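Registering a Transferred Player With the Jernwood Amateur Soccer League

These instructions are for club secretaries and team managers who wish to register a player who was last registered with a club outside the league. They cover transfers within the country and transfers from a foreign association. Registration of new players with no earlier club is covered on a separate page.

Before you start

Confirm that your club is in good standing for the current season. A club with unpaid fines or an unsigned facility agreement can open a transfer request, but the request will not move past the review stage until the balance is cleared.

You will need the following:

The player's full legal name, as it appears on a passport or state identification
Date of birth and current home address
The name of the last club and the last season played
A signed player consent form
A recent head-and-shoulders photograph on a plain background
For players under 18, the written consent of a parent or legal guardian

Names must be entered exactly as printed on the identification, including accents and other marks. The registration system accepts all Latin characters. A player whose passport reads Định Âu should be entered as Định Âu, with the family name and given name in the fields that match the passport. Entries with the marks removed are returned to the club for correction, and the review period starts again.

Step 1. Open the request

Sign in to the Padico registration portal with your club account. Select Players, then Incoming Transfer. Enter the player's name and date of birth and select Search.

If a record is found, check that the last club shown is correct before you select Continue. If two records appear for the same person, stop and write to the registrar. Do not choose one of the two records yourself. Merged records can be corrected only by hand, and the player may not take part in matches until the work is complete.

If no record is found, select Create Transfer Record and fill in all fields marked as required.

Step 2. Choose the type of transfer

Select Domestic if the player was last registered with any club in the United States, at any level, including school and college teams that belong to a state association.

Select International if the player was last registered with a club in another country. Citizenship has no bearing on this choice. A U.S. citizen who last played for a club in Cáceres is an international transfer, and a foreign national who last played in Jernwood is a domestic one.

Players who have lived abroad but were never registered there should be entered as Domestic, with a signed statement attached in the Documents section.

Step 3. Attach the documents

Upload each document as a separate file. Scans must be in color and all four corners of the page must be visible. Documents in a language other than English must be accompanied by a translation. The translator must sign and date the translation but does not need to be certified.

The league accepts a release letter from the former club if it carries the club's name, the signature of an officer, and a statement that no fees or equipment are outstanding.

Step 4. Pay the fee

The fee for a domestic transfer is $17. International transfers carry an additional charge, shown on the payment screen. Fees are paid by the club and may not be refunded once the request has been sent to the former club or association.

Step 5. Wait for clearance

The former club has 6 days to respond to a domestic request. If it does not respond in that time, the registrar may approve the transfer without its reply. International requests depend on the foreign association and should be opened well before the first match.

A player with a pending transfer may train with the new club. The player may not appear in a league match, a cup match, or a friendly match against another league club.

Step 6. Issue the player card

When the status changes to Cleared, select Print Card. Cards must be presented to the referee before kickoff. The secretary should also add the player to the team roster, which may hold no more than 16 transferred players at one time. A club that fields a player without a valid card forfeits the match and is fined $200.

Card collection and the clubhouse

Clubs without a printer may collect cards from the league office at the Skoltach clubhouse, at the side entrance, between 5:00 p.m. and 7:00 p.m. The person collecting must be listed as a club officer. Outdoor shoes with studs are not permitted indoors.

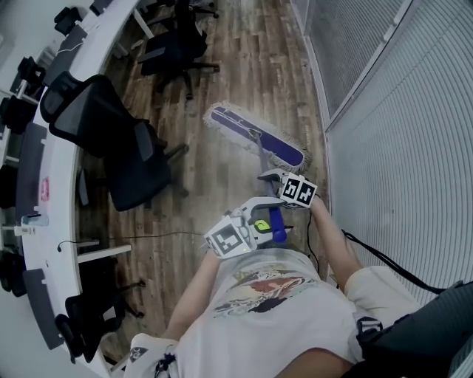

A dust mop in use on the wood floor.

Common reasons for return

The name does not match the identification.
The photograph shows a hat, sunglasses, or a second person.
The consent form is signed by a coach in place of the player.
The last season played has been left blank.
The transfer type is International but no foreign club has been named.

A returned request remains open in the portal. Correct the item listed in the registrar's note and select Resubmit. A second fee is not charged unless the transfer type has changed.

Appeals

A club may appeal a refused transfer in writing. The appeal must state the reason for the request and include any document not supplied with the first submission. Appeals received after the close of the March registration window are heard before the start of the following season.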